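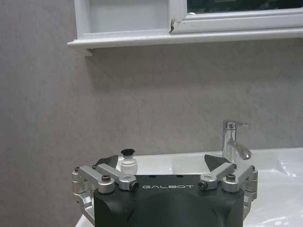
How long does it take to teach a robot to tidy a bathroom?
Five weeks so far, according to Kiều Ninh, and the bathroom is still winning.

Ninh, a member of the Tundora shared workshop, began her project in October with a budget of 400 pounds for everything except the robot. Most of that went on a stand, cabling and a second-hand computer. The aim is modest – pick up a bottle by the sink, put it on the shelf, and do the same again without anyone holding their breath.

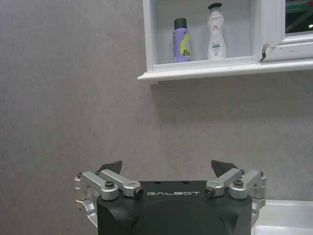

Her log now runs to 925 attempts, many of them marked with a single rude word. Approach angle has been the chief complaint. Come in too low and the wrist meets the basin; too high and it meets the shelf, which has been there longer and does not give way.

The control software, named Skonadham after a long evening, is on its fourth rewrite. Ninh plans to show it at the workshop's next open night, where members may bring their own toiletries. Shampoo is welcome. Glass is not, and last month's aftershave is the reason for the new sign on the door.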